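Plerholm Writing Surface
Clurkunard Furnishings for Education and Offices

Product group: Writing surfaces and accessories
Supplied by: Clurkunard, Contract Department
Product contact: Hajar Cherkaoui

The Plerholm is a dry-erase writing surface for classrooms, meeting rooms, workshops and study areas. It is supplied as a single panel without a raised frame and may be mounted on a wall or laid flat on a table or bench. The writing face is pale gray-white with a gloss finish. It accepts all common dry-erase markers and is cleaned with a dry cloth or felt eraser.

The panel is sold on its own or with accessories from the Feltutero series. Accessories are finished in plain white and black, with rounded corners on the white parts, and carry no printed lettering on their outer faces. Customers who require an inventory number or room label should request one at the time of order.

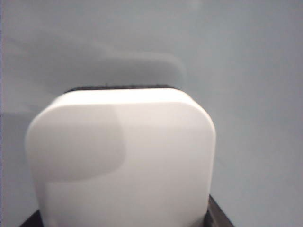 Can the panel be used flat on a table as well as on a wall?
The panel may be used in either position. For table use, order the set of non-slip pads and leave the wall brackets off. The pads are fixed to the back of the panel at the four corners and at the center of each long side.

Dimensions and weight
The standard panel is 2,000 mm wide and 11 mm thick. Two heights are available for the standard width; please consult the current price list. A small panel of 400 mm by 300 mm is offered for individual desks and for use as a sample. Panels cut to other sizes are made to order by our workshop partner Çetinkaya and cannot be returned.

The standard panel should be carried by two persons, upright and by its long edges. The protective film is to remain in place until the panel has been mounted.

Writing and erasing
Use dry-erase markers only. Black and blue give the clearest line on the gray-white face and are recommended for text that must be read from the back of a room. Red and green are suitable for corrections and underlining. Broad chisel tips are preferred for headings, and a fine tip may be used for notes, dates and short signs written in a small hand.

Ink should be allowed to dry for a few seconds before the hand or sleeve passes over it. Writing that has been left in place over a vacation period may need a damp cloth. Permanent marker can be removed with the cleaning fluid supplied in the Feltutero care kit, applied sparingly and wiped off at once.

The gloss finish gives a closed surface that erases cleanly. It also reflects lamps and windows, and a bright point of light may fall next to the writing when a lamp is placed directly overhead. Where a panel is to be used with a projector, the matte version should be ordered.
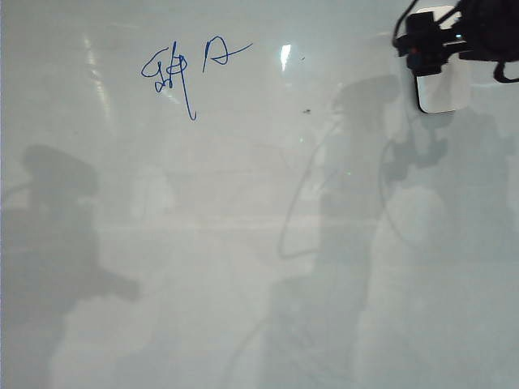

CARE AND MAINTENANCE

Wipe the panel with a dry cloth at the end of each day of use. Once a week, clean the whole face with lukewarm water and a small amount of mild soap, then dry it with a soft cloth. Scouring powder, steel wool and solvents other than the supplied fluid will dull the gloss and void the guarantee.

Adhesive tape should not be applied to the writing face. If tape has been used, warm the residue with a damp cloth before removing it. Plastic scrapers are permitted at a low angle. Metal scrapers are not.

Felt erasers collect dry ink and should be brushed out regularly. Worn felt may be replaced without replacing the eraser body. Replacement felts are sold in packs and are listed under Feltutero in the accessories section.

MOUNTING

Wall brackets are included with the standard panel. Screws and plugs are not included, as these depend on the wall. The lower edge should be set at a height that suits the users of the room; for primary classrooms we advise a site visit before drilling. On request, Regula Reisinger of the installation office will review a sketch of the wall and confirm the number of brackets needed.

ORDERING AND DELIVERY

Orders from schools and public bodies are accepted on account. Other customers are asked to pay on receipt of the order confirmation. Standard panels are held in stock. Panels made to order are scheduled individually, and orders intended for the start of the spring term should reach us by November.

Please inspect the packaging before signing for delivery. Damage to the corners of the carton should be noted on the delivery slip and reported to the Contract Department, quoting the order number.

Related items: marker tray, Feltutero care kit, replacement felts, non-slip pads, matte panel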